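Last updated in November by Ratree Chantharasri. Covers Phromma pose tracking for the two-gripper rig. The Ganport recorder has its own page.

# Getting a clean gripper trajectory from marker cubes

Phromma takes the head camera video and the two gripper videos and gives you one pose per gripper per frame, in a shared room frame. You need a finished recording, the calibration file for each cube, and a machine with the Dratent tools installed.

## 1. Check the cubes are visible to the head camera

Open the head video and step through it before you run anything. Each cube should show at least one whole face whenever its gripper is doing something you care about. Two faces is better. A single face seen nearly square on gives an unstable tilt estimate, and the pose can flip between two answers from one frame to the next.

With low targets such as a toilet lid, the operator looks almost straight down and both arms reach forward, so the cubes sit well inside the head view.

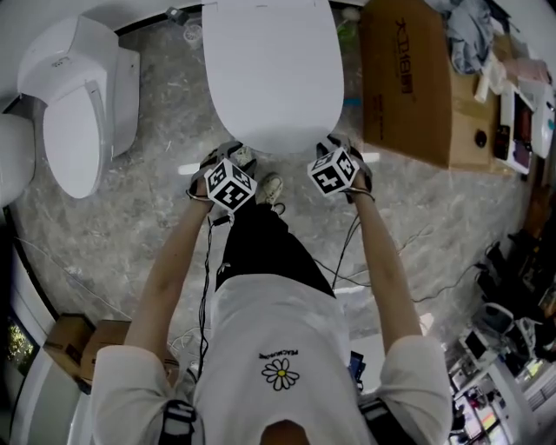

Cables are the usual cause of a half-hidden marker. The detector drops any marker with a covered corner, so a thin cable across one edge costs you the whole marker. If you find this in the first minute, stop and record again.

## 2. Run the detector

 phromma detect --session lid_07 --cubes left.yaml,right.yaml

It writes one file per cube. The summary at the end lists the share of frames with a valid pose and the longest gap. Our limit for the longest gap is 21 frames. Anything over that goes back to step 1.

If left and right come out swapped, the two calibration files were given in the wrong order. Delete the output folder first, then run it again. The tool does not overwrite old files and will not warn you.

## 3. Line up the clocks

The head and gripper cameras each keep their own time. Phromma matches them by comparing rotation speed from the cube poses with rotation speed from the gripper video.

 phromma sync --session lid_07 --window 300

The window is in frames. 300 suits most sessions. Use a longer one if the operator stood still at the start. The offset it prints should be under 40 milliseconds for both grippers. A larger number nearly always means the match settled on the wrong peak, so ask for a few sharp wrist turns at the start of the next take.

## 4. Fill the gaps from the gripper view

When a cube is out of sight, the tracker falls back on the gripper's own camera and follows fixed points in the room. Long straight edges are easy to follow along their length and poor at showing movement in that direction. Corners, light fittings and brackets are more useful.
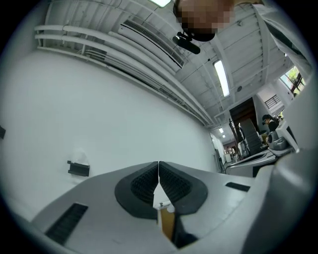 Mask out anything that moves with the gripper or moves by itself. The finger pads and housing are already in the default mask. People are not, so turn on the person mask:

 phromma fill --session lid_07 --mask fingers,person

Somkiat Yimyam wrote the person mask and keeps a list of its known faults in the repository. The main one is that it misses people who are mostly outside the view.

## 5. Look at the result

 phromma view --session lid_07

Scrub through with both paths on. Filled sections are drawn in orange. Check the points where orange meets blue, where a bad fill shows up as a step. Small steps can be smoothed with `--blend 40`. If the path still jumps after that, cut the section out and note the frame range in `session.txt`.

Export with `phromma export`. The default format loads straight into the Grestesport planner. Pass `--units mm` if you are using the older version, which reads metres as millimetres and puts both grippers on top of each other at the origin.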